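Driltis USB Power Monitor Module

Home > Measuring > Modules > Driltis

Manufacturer: Alent
Availability: in stock
Delivery: from our warehouse in Furtună

The Driltis is a small measuring module which you put between a power supply and the device you are building or repairing. It shows how much current the device takes, and it keeps the values in its own memory, so that you can read them later on a computer. It was developed by Alent for people who work with small electronics: sensor boards, radio modules, lamps, little motors and similar things.

Many inexpensive meters show only one value on a display, and this value changes too quickly to be read. When a device sleeps for most of the time and wakes up only for a short moment, such a meter is of little help. The Driltis stores each reading in a list. You can leave it connected during the night and look at the list in the morning.
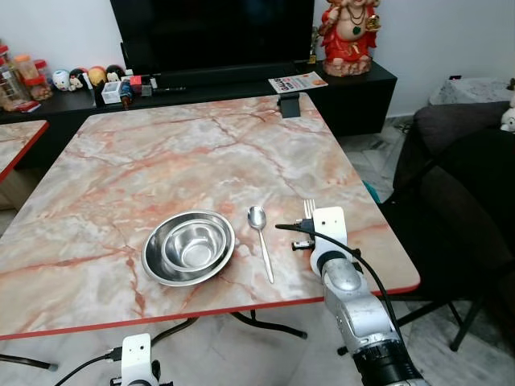

The memory has room for 1,664 readings. When it is full, the module can either stop or write over the oldest readings. You choose between these two ways with the small switch on the side. We deliver the module with the switch in the position "stop", as most of our customers have asked for this.

Technical data

Supply and measuring voltage: 5 V
Highest continuous current: 700 mA
Memory: 1,664 readings
Interval between readings: adjustable, longest setting 30 seconds
Input: USB-C socket
Output: USB-C socket and screw terminal
Display: none, one green and one red LED
Housing: grey plastic, closed with two screws
Fixing: two holes for screws, or the adhesive pad from the box

Please note that the current of 700 mA is a limit for continuous work. If the device takes more, the red LED comes on and the module opens the output. To close it again, take away the load and press the button once. The readings which were made before the switching off stay in the memory.

How the module is used

Connect the power supply to the input and wait until the green LED is on. Only then connect your device to the output. If you do it in the other order nothing will be damaged, but the first readings will contain the starting current of the module itself and you would have to remove them from the list by hand.

A short press on the button begins the recording. The green LED then blinks one time with each reading. A long press ends it. The module keeps the readings also without power, so you can carry it from the workshop to the office and read it there.

For reading out, connect the input of the Driltis to a computer. It appears as a removable drive with one file, which opens in every common spreadsheet program. There is no driver to install. The first column contains the number of the reading, the second column the voltage and the third column the current. The module has no clock, therefore the file does not contain the time of day. If you need it, write down when you have pressed the button.

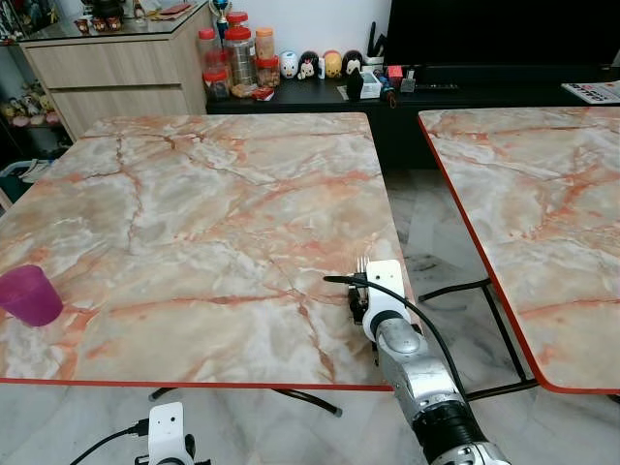 A purple plastic cup and a metal fork at the marble-pattern table.

The interval is set in the same way. On the drive you will also find a small text file with the name "settings". Change the number in the first line, save the file and remove the drive in the proper manner. If the number is larger than 30, the module takes 30. If the line is empty or contains letters, it takes the value which was used before.

What is in the box

Driltis module
USB-C cable, short
Screwdriver for the terminal
Adhesive pad
Printed instructions in English and Romanian

A power supply is not included. Almost every good telephone charger can be used, but some chargers switch themselves off when the current is very low. This can happen while your device is sleeping, and the recording then has a gap. For long recordings we recommend the Skostovlow bench supply, which stays on without any load. You find it in the same category of our shop.

Differences from the earlier version

The first Driltis had a micro-USB socket at the input and no screw terminal. The memory was smaller too, and it was not possible to write over old readings. The holes in the housing are at the same places, so a new module can be mounted where an old one has been. The files of both versions have the same columns. If you have made your own spreadsheet for the old module, it should work without changes.

The old version is no longer produced. We still have the housings and the buttons as spare parts, but no more circuit boards. Repairs of the old version are therefore possible only in simple cases, please write to us before you send anything. 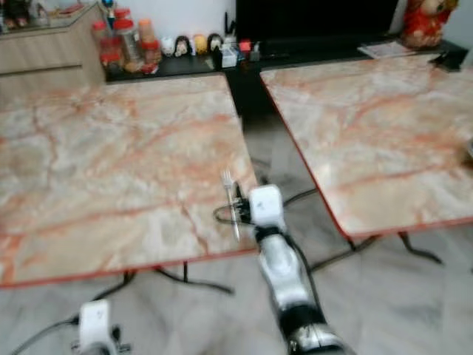 Safety and care

The module is made for low voltage only. It must never be connected to the mains, also not with an adapter which you have built yourself. Use it in dry rooms. The housing can be cleaned with a soft cloth. Do not use spirit or other solvents, they make the plastic dull and remove the printing beside the terminal.

Check the screws of the terminal from time to time, especially if the module is fixed to something that vibrates. A loose wire gives readings which jump up and down, and one easily looks for the fault in the wrong place.

Questions we often receive

Can I connect two modules one behind the other?
Yes, but the second one will be measured by the first one. The own consumption of the module is given in the printed instructions, and you can subtract it.

Can it measure the charging of a battery?
Yes, if the charger works with 5 V and stays under the limit. The module measures in one direction only. Current which flows back from the battery is stored as zero.

Is calibration possible?
Each module is calibrated by Alent before delivery. A new calibration can be ordered from us as a service. Modules which arrive here in October need somewhat longer, as our measuring room is then occupied with the yearly check of our own instruments.

Does it work with a tablet?
With most tablets you can read the file. To change the settings file, we advise you to use a computer.

Accessories

Mounting rail clip for Driltis
Longer USB-C cable
Replacement screw terminal, green
Skostovlow bench supply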